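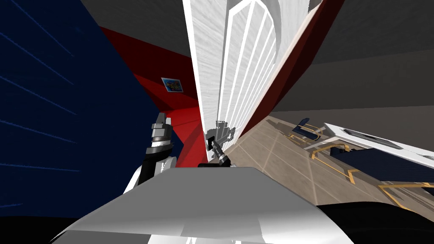

招人：宗教文献整理与口述访谈，兼职和全职都要

Nirnik 研习中心，Mondville
发布：2024-11-30

时间紧，先把要紧的写前面。一月开工，现在缺人。会读梵文或巴利文的优先，会中文写作的必须。简历直接发，不用写很长的求职信，半页够了。

我们在做什么

一套面向普通读者的佛教戒律与日常修行读本，中文。讲在家人怎么持戒，布萨日怎么过，供养、诵经、忌口这些事各地有什么不同。学术书已经很多，寺院自己印的小册子也很多，中间那一层缺。读本分上下两册，上册稿子过半，下册只有提纲和一堆访谈录音。录音没人听，积了快一年了。

经费由 Ammann 基金出，管得比较细，每月要交工时表。提前说清楚，嫌烦的别来。

岗位一：文献编辑（全职，一名）

工作内容：
核对引文出处，律藏、阿含、南传经典都有
统一译名，现在稿子里同一个词三种译法，很乱
给每章写词条和简短注释，一条不超过四百字
和两位撰稿人来回改稿，脾气要好一点

要求：
宗教学、哲学、古典文献或相近专业，硕士以上。自学的也可以投，附一篇写过的东西
繁体竖排能顺畅读，会用电子大藏经检索，但不能只会检索
梵文、巴利文、藏文懂一门，能查词典就算懂
不要求有信仰，也不介意有。写稿时立场放平，不传教，不贬低别家

岗位二：访谈员（兼职，名额看情况，两到四人）

去 Nadlow 和周边几个镇，跟在家信众聊天，录音，回来整理成文字稿。一共 34 场，已经排好 12 场，剩下的要自己去约。每场一到两小时，受访者多数年纪大，方言重，听不懂的地方要当场问，不要回来猜。

要求：
能听懂本地话，会说更好
周末能出门，初一十五尤其忙
守规矩。进殿脱鞋、过午不食的场合不要在人家面前吃东西，这类事培训时会讲
录音前必须拿到书面同意，没有签字的录音一律不用，也不付那一场的钱
整理稿按原话来，不要替人家把话说漂亮

访谈按场结算，每场 400，含整理稿。路费实报实销，留好票据。外地来的不包住宿。

岗位三：受访者（不是工作，是征集）

同时找愿意接受访谈的人。在家持五戒或八戒的，长期吃斋的，年轻时出过家后来还俗的，家里两代人信法不一样的，都想听。不考教理，讲自己怎么过日子就行。可以匿名，可以中途不讲了，录音也可以事后要求删，出版前都来得及。有一份小礼物，茶叶和一本上册样书（样书要等印出来再寄）。

上次有人问，信别的教能不能参加。这一期只做佛教，印度教和道教的放在后面，想先登记的也可以留个联系方式，我们存着。

待遇和时间

全职岗合同一年，每周五天，其中一天可以在家做。试用两个月，工资照全额发。图书室随便用，书不能带走，复印不收钱。午饭有，素的，味道一般。

兼职岗先做一次培训，半天，讲同意书怎么签、录音怎么命名、哪些问题不该问。培训也算钱，按半场算。培训后试访一场，稿子合格再往下排。

每周有一次读书会，下班以后，现在读的是《善生经》，全职的尽量参加，兼职的随意。读得慢，一次 8 行左右都算快的时候也有，不催进度。

怎么报名

邮件标题写清楚岗位加姓名，附件用 PDF。文献编辑请附一份样稿：任选一条在家戒，用白话解释给没接触过佛教的人，八百字以内，注明引文出自哪部经哪一卷。抄网上的看得出来，请不要。

访谈员不用样稿，写几句你平时跟老人家怎么聊天的，再写清楚哪些周末有空，会哪种方言。

受访者打电话或者到中心前台登记都行，子女代为登记也可以，但请先问过本人的意思。前台中午休息，下午再来比较保险。

收到以后一周内回复，没回复就是漏了，请在催一次。全职岗有一轮面谈，一轮试编，试编给一章旧稿，当场改，两小时，可以查工具书。面谈在 Mondville，来不了的视频也行。

几个常被问到的

外籍可以吗？兼职不行，手续办不下来。全职可以谈。
在读学生可以吗？访谈员可以，编辑不行，坐班时间对不上。
出家师父可以吗？欢迎，时间可以另外商量，过午的安排也好说。
署名吗？编辑署名，访谈员列在书末致谢名单里，不想列的讲一声。
版权归谁？读本归中心，访谈原始录音归受访者本人和中心共有，同意书上有写，签之前看一遍。
能不能拿访谈材料写论文？要另外征得受访者同意，先来问，不要自己先发了再说。

名额满了会在本页改成“已满”，没改就是还在招。先到先看，不等截止日一起看，所以早点投。

Nirnik 研习中心 编辑组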